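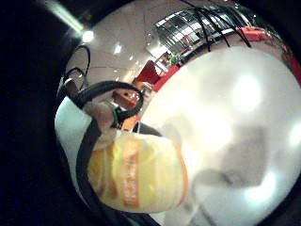

Yellow, with an orange label, on the morning of the Karkurby fair.

Karkurby holds its spring new year fair on a Friday, and if you ask why a new year should begin at the end of April you will get a patient look and a plate of something. I got the plate first. By the time I had finished it I had lost interest in the calendar.

The town is two hours by bus from Dustbridge, on a road that seems to have been laid out by someone following a goat. The bus left with every seat taken and a drum in the aisle. I shared my knees with a bag of dried apricots whose owner was sitting six rows back and called out now and then to see how they were doing. They were fine. My knees were less so.

The Tefera, as the festival is called, used to be a herders' gathering. Families came down from the high pastures around Wenell to trade animals, settle quarrels and look over one another's unmarried children. These days the animals are mostly represented by cheese, and the quarrels get settled over the parking. The unmarried children were looking at their phones, though several of them seemed to be looking at the same phone, so the old custom may be in better shape than it appears.

Things are supposed to start at sunrise with the lighting of juniper on the hill behind the school. I was on the hill at sunrise. So were 16 other people, most of them from out of town and all of us dressed for a warmer hill. The juniper showed up an hour later in the back of a van. It did make a very handsome smoke, which leaned over and followed us down to the fairground, and I can still smell it on my coat.

The opening speeches were given in two languages. I can follow one of them badly, and in that one I learned that the road will be repaired. The crowd laughed warmly at this. A woman next to me explained that the road is in the speech every year and people would miss it if it were taken out.

Then the singing. The fair has a contest for school choirs, and 17 of them had signed up, each with the right to perform one traditional song. There are, as far as I could tell, four traditional songs. By lunch I knew the one about the river crossing well enough to have opinions on how it should be done. The best version came from a very small school above Wenell, whose pupils sang it fast and without any hand movements, as if they had somewhere to be. They came second. The winners had hand movements.

I should say something about the clothes, as they are what most visitors come for. The long felt coats are splendid and very heavy, and by noon the dancers were carrying them over their arms. A boy of six or so had been put into his grandfather's hat and was steering by sound. The older women keep the good belts at home until the afternoon, when the dust has settled, so if you leave early with your photos you will have missed the belts. A busload of people from Dustbridge did exactly that.

Food is sold along the lower wall. Get the barley dumplings from any stall with a line and avoid the tea from the one without. The butter tea elsewhere is good once you stop thinking of it as tea. I was told twice that refusing a third bowl is rude, and once, by a man who had been watching me, that accepting it is greedy.

Wrestling closes the day. The rules were explained to me by three people and I can report that there are three sets of them. Everybody agreed on the result anyway, and the champion was given a carpet, which he had to carry around the ring on one shoulder and then, a good deal more slowly, to the bus stop. He got on ours. The carpet took the aisle, where the drum had been.

If you are going: the last bus back leaves when it is full, so don't trust the printed time. There is one guesthouse and it is booked by relatives. Bring small bills and a sweater. There is a summer gathering at Wenell in July, with horses and, I am promised, a fifth song.

Posted 26 Apr 2024, late, from Dustbridge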